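Print this page | E-mail this page

Snack Swap Questions

Hello and welcome! We get a wonderful pile of messages before every swap, and a lot of them ask the same things, so Rosalinda and I sat down with a pot of tea and wrote the answers out. If you've never been to one of our swaps, start at the top. If you have, skip to the bit on packing, which has grown a lot!

What is the snack swap?

It's an evening where people bring snacks they love, lay them out on tables, tell each other about them, and go home with a bag of things they've never tried. We started it in Rosalinda Cabanatuan's dining room with 14 people and far too many shrimp chips. At the last one we had 80 people in the hall at Juldale, and it was glorious (and very crunchy).

Do I have to bring something from another country?

Nope! Plenty of our regulars bring things from the Asian grocery or a Mexican bakery or wherever they do their weekly shopping, and plenty bring the pretzels they grew up on. We've had people go wild for a plain old sour cream chip that they had somehow never eaten. Bring what you'd be happy to talk about for five minutes.

How much should I bring?

One big bag for the sharing table, plus at least three small sealed packets for swapping. If you can only manage one or the other, come anyway. Large families usually bring two big bags. Please don't bring a whole suitcase (Consolacion, we love you, but the trunk of my car still smells like dried squid).

Does everything have to be sealed?

Everything for swapping, yes. Big bags for the sharing table stay sealed too until the tasting starts, and then we open them all at once, which is the best noise in the world. If a bag has a small hole or the seal has come apart, put it in the box by the door and we'll sort it out.

What about homemade food?

We'd love to say yes, and the answer for now is no. The hall asks us to stick to packaged food, and it makes the allergy side much simpler. We do have a separate potluck in July where homemade is the whole point, so save your peanut brittle for that!

How are the tables set up?

Small tables with white paper over the top, a handful of snacks on each. The paper is there so you can write on it! Put your name next to your snack, what it tastes like, how hot it is, where you found it. Some of the notes are wonderful. I kept the sheet from the chili table last year and it has 69 separate comments on it, including a very long argument over which brand of seaweed cracker goes soggy first.

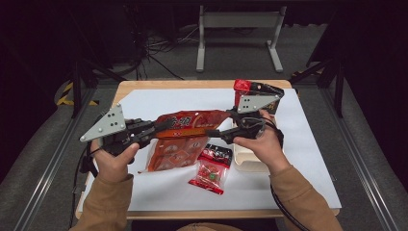

Lay your big bag flat in the center so people can read the front, and put the small packets near it. Boxes and stiff packages can stand up at the back. Try not to stack things, though I know it's tempting when the table fills up. A packet at the bottom of a heap never gets picked, and then somebody has carried it across town for nothing.

I can't read the package. Is that a problem?

Not at all, that's half the fun! Someone in the room can almost always read it, and if they can't, there are phone apps that will have a go at it. (We've had "happy fish explosion" and "grandmother's serious bean," and both were delicious.) What we do ask is that you find out the main ingredients before the evening and write them on the paper in English.

How do you handle allergies?

Carefully. When you arrive you get a stack of colored dots. Yellow means nuts, blue means milk, green means shellfish or fish, orange means wheat, and pink means egg. White is for sesame or soy, and please write which. Stick the dots on every packet you bring, big or small. If you aren't sure what's in something, write a question mark on the paper beside it, and anyone with an allergy will know to leave it alone. We can't promise that a table is free of anything, so if your allergy is severe, please write to us first and we'll talk it over.

How spicy is spicy?

Oh, this one! We use one to five chili marks, drawn by hand on the paper. One is "my six-year-old eats these." Five is "please sit down first." Red packaging tells you very little, by the way. I've had red bags that were sweet and tomatoey, and a pale green one that made me cry in front of my neighbors.

How should I pack snacks for the trip over?

Here's what we've learned:

Put chips in last, on top, always.
Use a box instead of a tote if you're coming by bus.
Leave air in the bags! Poking a hole to make them fit ruins them by the time you get here.
Chocolate goes in a cooler once the weather warms up.
Anything with a clear window can get scuffed, so slide it between two soft packets.
Jelly cups need to be upright. Ask me how I know.

Can kids come?

Yes, please! There's a low table for them with mild things, and they're usually the bravest tasters in the room. Hard candies and whole nuts stay off that table.

How does the actual swapping work?

You get one ticket for each sealed packet you bring. After the tasting, we call table numbers and everyone goes around with their tickets, one ticket for one packet. It takes half an hour and gets pretty lively. Whatever is left at the end goes on the free table, and I have never once seen anything left on the free table.

What does it cost?

Nothing but your snacks. There's a jar for paper, dots and napkins if you'd like to chip in.

How many people can come?

The hall holds 200, so we have lots of room to grow. Do tell us you're coming so we can put out enough tables.

Who do I write to?

Consolacion Lumbao looks after the guest list and allergy questions, and I do tables and everything else. Use the e-mail link on this page and it reaches us both. Tell us what you're bringing, we love hearing it early!

Page updated 10 May 2026

Print this page | E-mail this page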